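The snack shelf, round two

So after my big pantry rant in December, a bunch of you wanted to know how the clear organizer was working out. I'm happy to report that I love it! Nadja Ruchti (you may remember her from the spice drawer post) talked me into trying acrylic, and I dragged my feet for months thinking it would look like a store counter. It kind of does look like a store counter. I've decided I like that.

The basic setup is one clear rack with compartments for snacks and drinks, and one light blue basket with holes in the sides. The rack is for whatever we're eating now and the basket takes the rest. I tried a wicker basket from Judstead first and crumbs got into every last gap, so plastic it is.
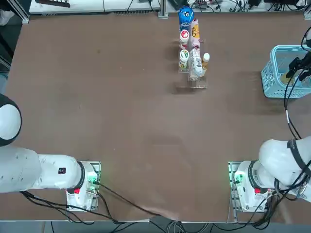
What goes where

Drinks were my biggest headache. I used to stand every bottle in the back row like a good girl, then knock three over reaching for the one I wanted. Now I let myself be lazy about it. If there's a gap next to the rack, a bottle can lie down in it, cap facing me, and the world keeps turning.

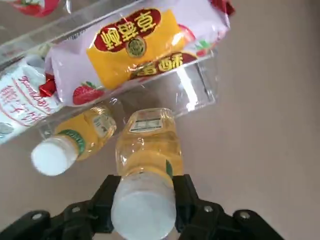
I did have to give up on the big family-size jugs, though. They're 7 inches wide at the bottom and they just hog everything. Skendevton, our little corner store, has the small ones two for one pretty often, so I grab those and feel very smug walking home.

Snack bags are easier, but they slump. My trick is to put the floppy ones in the middle where their neighbors hold them up, and to stop stuffing in just one more (guilty!). 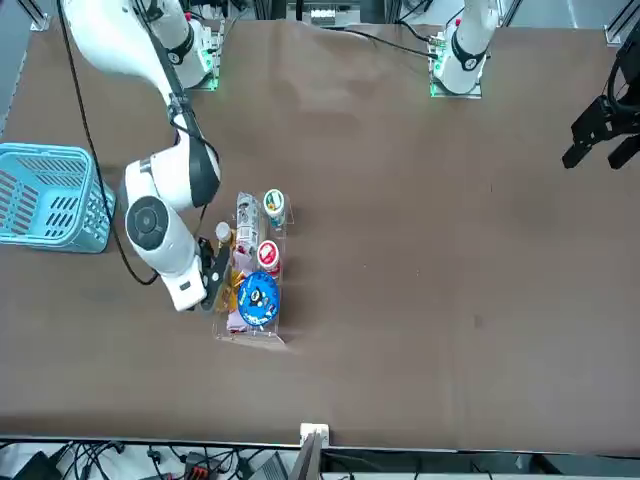
I spent 20 minutes on the Feltine website looking at labels, and then I closed the tab. With see-through sides you really don't need them. Some things get a corner, like the white cup with the green and white lid, and the small stuff can bunch up in the compartments however it wants. My old Berchtold bins were pretty, but I'd lose a granola bar in there until it was a fossil.

As for cleaning, warm water, a drop of dish soap and a soft cloth. Paper towels scratched my first one – learn from me. Let it dry all the way before you load it up again or the paper packages get sad and wrinkly. 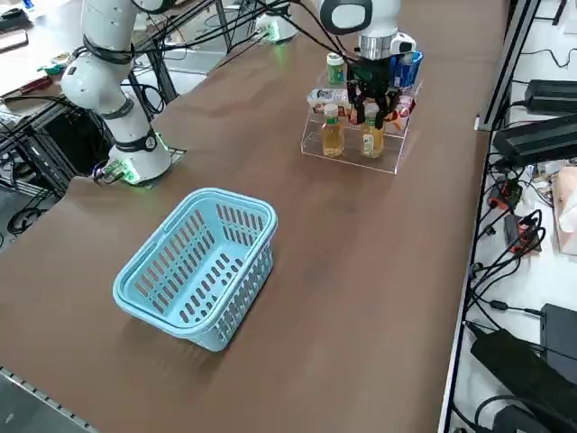

The whole thing set me back 17 dollars, and I've spent more than that on cookies I forgot I owned. Next up is the freezer, which currently holds what feels like 1,000 bags of peas. If you have a system for frozen stuff that doesn't involve a spreadsheet, please leave it in the comments!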